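Feeds > Facilities > Threads

Oltham Rooms, 18/09/2024

1/ OK so budget season is here and I'm trying to price out a bathroom cleaning robot for our guest rooms. We have 62 of them. Going to think out loud in this thread, so mute me now if you hate spreadsheets!

2/ First lesson from August: the sticker price is the easy part. I had one tidy line in the budget called "robot" and by the end of the month it had grown into seven lines (spares, charger, training, insurance, you get it).

3/ Toilets are the job I care about most. Two arms, one brush down in the bowl, and the other hand free. I went in thinking one arm would do and save us a pile of money. I've changed my mind on that.
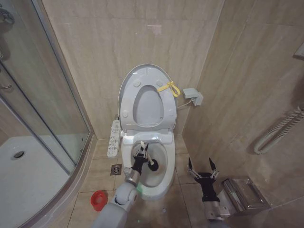
4/ So the quote request now says two arms, both able to reach the floor. Dilgate came back with a lease and Lemma would only sell outright. I like the lease for year one, mostly so I can sleep at night.

5/ Brushes! Please budget for brushes. I put down 205 for the year, counting a swap for every room each season or sooner if they look sad. It's cheap stuff, but it has to be a handle the gripper can hold on to, so don't buy a giant case before you've tried one.

6/ Next up, the showers. Glass doors, metal trim, shiny walls that bounce every ceiling light right back at you. If your bathrooms are like that, ask each seller to run the trial in one of them and not in their nice matte demo room.

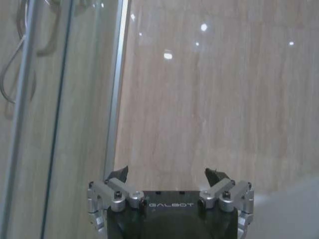 7/ Fingertips get their own line too. I'm treating those black pads as a wear item and asking for the price of a full set up front, plus how long shipping takes. Jetovitz wouldn't give me a number for either, which kind of made up my mind about Jetovitz.

8/ Time per room is where I'm still guessing. My sheet says nearly 79 minutes a day for charging and moving between floors, and that's before any cleaning. If anyone has real numbers from a building with one slow elevator, I would love to see them (we have one slow elevator).

9/ Plan for now: lease one, keep it on the second floor, leave the staff hours exactly where they are for the first year. I'll post the sheet once I've fixed the insurance tab, it's a mess.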